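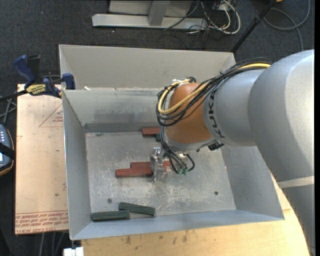

Petronella Kekana wrote back to my abstract in February asking why we bother with bins at all, when half the papers she reads put their parts on a nice flat table and get lovely numbers. I'm opening with her question since I bet a few people in the room are thinking it too. (Leave a beat here. Let them nod.)

So. My answer to Petronella is that a table lets you cheat. On a table the gripper can come in from any side it likes. In a bin you've got walls, and the walls lean, and the parts end up against them. Look at the green blocks down near the front edge, one of them flat against the wall. Now look at the red pair in the middle, sitting next to each other in a little step. Those are two completely different problems, and a planner that's great at one can be terrible at the other!

SLIDE 2. What we did

Say the name slowly: Vustach. It's our grasp ranking method. Quang Khổng wrote the first version over a long weekend and I've been untangling it ever since (he knows, he's sitting in the second row, wave at him).

The short version for people who came in for the coffee: most rankers score each grasp by itself. Will the fingers close on this block, yes or no. Vustach also asks what the pick is going to do to the neighbors. If I lift this one, do I bump that one into the wall? If I do, how much harder is the next pick? We look one pick ahead and that's all. I tried two and the arm just sat there thinking, and my advisor came over to ask if it was broken.

Don't go into the cost function here. It's on the backup slide. Every time I go into the cost function I lose four minutes and most of the left side of the room.

SLIDE 3. How we tested it

We ran 1,286 picks in total. Same arm the whole way through, same plain rectangular blocks, red and dark green. Color doesn't matter to the ranker, it never sees color, we just wanted to be able to tell the blocks apart when we went back through the logs. Someone always asks this so say it now.

The baseline is Mikuš, the ranker that was already in our lab's code. Thư Hầu tuned it, and she tuned it hard, so please don't think we beat up on a weak baseline. She was rooting for it pretty openly.

Layouts came from a list of 300 that we drew up before we'd run anything. Both methods got the same list. We set the blocks by hand to match a printed sheet, and yes, hand placement is a bit sloppy, and I'd do it differently next time. More on that at the end if there's time.

SLIDE 4. The result

Go slow, this is the slide people photograph.

On blocks out in the open, no difference. Really none, the curves sit on top of each other. On blocks touching another block, Vustach is a little better. On blocks against a wall, it's a lot better, and that's where almost all of our gain comes from. I was hoping for a nice even improvement everywhere and I sulked for a day when I saw the plot. Then Concetta Morelli pointed out that the wall cases are the ones people in factories complain about, and I cheered up.

SLIDE 5. Where it fails

Keep this one in even if they cut my time. There were 9 runs where the look-ahead talked itself out of a perfectly easy pick because it was worried about a neighbor that was in no danger. It went for a harder block first and missed. We think the contact model is too nervous about blocks that overlap only at the ends. Lâm Đồng has a fix on a branch and I haven't tested it, so don't promise anything.

Also admit: all rectangles. No cylinders, no bags, nothing squishy.

QUESTIONS I expect

How long does planning take? Longer than the baseline, short enough that the arm doesn't wait. Timing table is backup slide 2.

Will the code be out? Yes, once Quang has cleaned up the folder called "old_new_old."

Does it work with suction? Don't know. Say don't know.

If Petronella's there, thank her by name and ask what she'd want to see on a flat table. I'd run it.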